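Mietkaution: »Die meisten warten zu lange«

23.12.2024

Seit 19 Jahren berät sie Mieterinnen und Mieter in Oltthorpe, seit Oktober leitet sie die Rechtsberatung des Mietervereins. Ihren Namen möchte sie nicht veröffentlicht sehen, weil mehrere Verfahren noch laufen. Im Gespräch geht es um die Kaution und um die Frage, wann der Vermieter sie zurückzahlen muss.

In diesem Jahr kamen 141 Mitglieder mit genau diesem Anliegen. »Die Wohnung ist übergeben, der Schlüssel ist weg, und dann kommt kein Geld«, sagt sie. Viele riefen erst nach einem Jahr an, manche noch später. Dann fehlten oft die Unterlagen, und an den Zustand der Räume erinnere sich jede Seite anders.

Einen festen Tag, an dem die Kaution fällig wird, gibt es im Gesetz nicht. Dem Vermieter steht eine angemessene Frist zur Prüfung zu. »Häufig wird von sechs Monaten gesprochen, das ist aber keine starre Grenze. Wenn noch eine Nebenkostenabrechnung offen ist, darf er einen passenden Teil länger behalten. Den ganzen Betrag in der Regel nicht.« 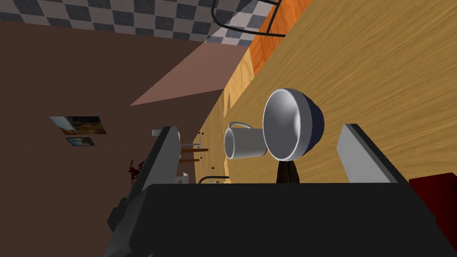

Streit gibt es vor allem um angebliche Schäden. Sie erzählt von einer Mieterin aus Zanwood, der die Hausverwaltung Dierckx 1.041 Euro abgezogen hatte, für Kratzer im Parkett und einen neuen Anstrich. Die Kaution betrug 2.386 Euro. »Normale Abnutzung ist mit der Miete bezahlt. Bei den Kratzern kam es auf das Alter des Bodens an, und die Klausel zum Streichen war unwirksam.« Man einigte sich ohne Gericht, der größere Teil des Abzugs wurde erstattet.

Wer auszieht, soll nach ihrem Rat ein Übergabeprotokoll verlangen und es vor der Unterschrift ganz lesen. »Was dort als Schaden steht und unterschrieben ist, bekommt man schwer wieder weg.« Eine Pflicht zur Unterschrift bestehe nicht. Die Forderung selbst stelle man schriftlich, mit Kontoverbindung und einem konkreten Datum für die Zahlung.

Und die letzten Mieten einfach nicht mehr überweisen? Davon rät sie ab. »Das nennt sich Abwohnen und ist nicht erlaubt. Der Vermieter kann die Miete einklagen, und die Kosten kommen obendrauf.«

Die Sprechstunde des Vereins findet in Oltthorpe statt, im neuen Jahr auch wieder in Pekthorpe. Mietvertrag und Protokoll bitte mitbringen.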